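Sprechnotizen: Der Couchtisch als Endlager
Vortrag im Nachbarschaftsraum, 7. August 2019
Vasanthi Warrier

Vor dem Start: Wasser hinstellen, Handy stumm, Folien auf Deutsch (letztes Mal waren es die englischen, und ich habe zwanzig Minuten lang simultan übersetzt, was ich selbst geschrieben hatte).

Einstieg

Begrüßung kurz halten. Wer heute wegen der Hitze gekommen ist und den Titel nicht gelesen hat: Sie bleiben bitte trotzdem.

Frage ins Publikum: Was lag heute Morgen auf Ihrem Couchtisch? Ehrliche Antworten abwarten. Meistens kommt zuerst die Fernbedienung, dann die Post, dann lacht jemand und sagt »ein Schraubenzieher«. Der Schraubenzieher kommt immer. Er wurde im Frühjahr für eine Sache gebraucht und wohnt jetzt dort.

Meine eigene Antwort erst danach: drei Kugelschreiber, davon einer schreibend, die Gebrauchsanweisung für ein Bügeleisen, das wir verschenkt haben, und eine Schale. Über die Schale reden wir noch länger.

Folie 2: Wozu der Tisch da ist

Der Couchtisch hat von allen Möbeln die schwächste Stellenbeschreibung. Am Esstisch wird gegessen, im Bett wird geschlafen. Am Schreibtisch wird immerhin so getan. Der Couchtisch steht herum, ist zu niedrig zum Essen und zu hoch für die Füße, und gerade deshalb landet alles auf ihm.

Pause. Hier hat in Stidport jemand applaudiert, wohl aus Versehen.

Dann der Prospekt von Furico, 240 Seiten, ich habe ihn wirklich durchgeblättert. Auf keinem einzigen Couchtisch liegt ein Brief vom Finanzamt. Dafür überall eine Vase, zwei Bildbände und eine Kerze, die noch nie gebrannt hat. Furico nennt das »bewohnt«. Prospekt hochhalten, auf den Tisch fallen lassen. Er ist schwer, das Geräusch hilft.

Folie 3: Die Schale

Kernthese, langsam sprechen: Eine Schale oder ein Teller auf dem Tisch ist eine Genehmigung.

Liegt eine Büroklammer auf der nackten Tischplatte, stört sie. Liegt sie auf einem hübschen Teller, ist sie arrangiert. Dieselbe Büroklammer. Der Teller verwandelt Krempel in Dekoration, und zwar sofort und ohne dass sich jemand bücken muss. Ich halte das für die erfolgreichste Selbsttäuschung des Haushalts, gleich nach der Schublade »für Kabel, die man noch brauchen könnte«.

Anekdote Schwiegermutter und Konfektschale. Nur erzählen, wenn sie nicht im Raum ist. Kurzfassung: Konfekt war zuletzt 2011 darin. Seither Knöpfe, Batterien unbekannter Ladung und ein Schlüssel, zu dem es kein Schloss gibt. Wer ihn wegwerfen will, muss an ihr vorbei.

Folie 4: Zwei Teller

Jetzt der Schritt vom einen Teller zum zweiten. Wer zwei hat, hat ein System. So empfindet man das jedenfalls. Links das eine, rechts das andere, und nach einer Woche weiß man nicht mehr, was das eine war.

Bild zeigen, kurz stehen lassen, Leute gucken lassen. Grüne Teller mit gewelltem Rand, fast wie Blätter. Auf dem einen liegt ein Päckchen in Orange und Gelb, auf dem anderen ein rosa Fläschchen mit weißem Etikett, auf der Seite liegend, genau in der Mitte, wie serviert. Das dunkle Fläschchen am Rand zwischen den beiden gehört nach dieser Ordnung zu keinem von beiden. Dafür hat das System noch kein Formular. 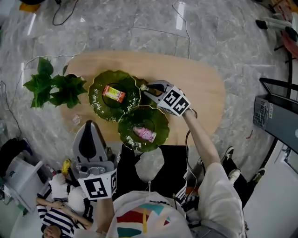
Vasanthi, ein Teller für jede Sorte Kleinkram sei doch genau das, was alle Ratgeber empfehlen, man müsse ihn eben nur am Sonntag leeren. Dieser Einwand kam beim Probevortrag, und er kommt sicher wieder.

Antwort darauf: Ja. Am Sonntag. Ich habe im Juni vier Sonntage lang mitgeschrieben. Am ersten habe ich geleert. Am zweiten habe ich umsortiert, was sich genauso anfühlt und weniger anstrengend ist. Am dritten waren wir eingeladen. Am vierten habe ich einen größeren Teller gekauft.

Nicht zu schnell weiterreden, hier wird gelacht, falls überhaupt.

Falls jemand nachfragt: Der größere Teller war von Oltum und im Angebot, und nein, er ist auch voll.

Folie 5: Die Pflanze

Übergang: Warum steht neben dem Kram so oft etwas Grünes?

Eine Pflanze mit großen Blättern verzeiht viel. Sie hängt über die Kante, verdeckt ein Drittel der Tischplatte, und was darunter liegt, gilt als Natur. Zerknülltes Papier neben einem Blumentopf sieht aus, als gehöre es irgendwie zum Gießen. Ich habe eine Bekannte in Cabanatuan, deren Tischpflanze so üppig geworden ist, dass sie die Stromrechnung erst beim Umtopfen wiedergefunden hat. Die Mahnung auch.

Wer die Pflanze auf die Fensterbank stellt, sieht erstmals seit Langem den eigenen Tisch. Ich rate, das an einem guten Tag zu tun.

Folie 6: Was es kostet

Zahlen, für die Leute, die Zahlen mögen. Ich habe einen Monat lang alles aufgeschrieben, was auf unserem Couchtisch abgelegt wurde. 279 Dinge. Mein Mann hält die Zählung für unfair, weil seine Lesebrille jeden Abend neu gezählt wurde. Ich halte das für korrekt. Sie wurde auch jeden Morgen neu gesucht.

Die Zahl auf der Folie groß stehen lassen. Nicht erklären, wie viele davon Haargummis waren.

Folie 7: Was ich vorschlage

Jetzt wollen die Leute Tipps. Es gibt wenige, und sie sind langweilig. Der Reihe nach:

Einen Teller behalten. Den kleineren. Wenn beide gleich groß sind, den schöneren behalten und dem anderen seinen alten Beruf zurückgeben, also Kuchen.

Flaschen und Fläschchen stehen im Bad oder in der Küche. Handcreme darf bleiben, aber sie ist die Einzige, und sie weiß das.

Süßes auf dem Tisch wird gegessen oder verschwindet bis zum Schlafengehen. Diese Regel setzt sich bei uns von allein durch.

Papier bekommt einen eigenen Ort, der nicht waagerecht ist. Ein Klemmbrett an der Wand reicht. Auf Senkrechtem stapelt es sich schlecht.

Den Schraubenzieher zurückbringen. Jetzt gleich, wenn Sie nach Hause kommen, noch mit Schuhen an.

Wer danach eine Tischplatte sieht, wird sie vermutlich abwischen wollen. Feuchtes Tuch, bei Holz nicht zu nass, trocken nachwischen. Es gibt ein Pflegemittel für 200 Kronen, das mir auf einer Messe verkauft wurde. Das steht jetzt auf dem Tisch.

Reserve, falls Zeit bleibt

Der Besuchsreflex: Es klingelt, und alles wandert in unter einer Minute in eine Tasche, die Tasche in den Schrank. Fragen, wer so eine Tasche hat. Fragen, wer mehrere hat. Dann fragen, wer weiß, was drin ist.

Der leere Tisch als Drohung: Wer einen völlig leeren Couchtisch betritt (betrachtet! beim letzten Mal habe ich »betritt« gesagt und es stand hinterher im Rundbrief), setzt sich anders hin. Man traut sich nicht, die Tasse abzustellen. Ein bisschen Zeug ist höflich.

Gegen Ende

Fragen zulassen, höchstens zehn Minuten. Bei »Und Kinder?« auf den Abend im Herbst verweisen, das ist ein eigener Vortrag und eher ein Trauerspiel.

Stühle hinten stapeln, nicht an die Heizung. Die Teller vom Vorführtisch wieder mitnehmen, auch den mit den Keksen, und vorher nachsehen, was inzwischen darauf abgelegt wurde.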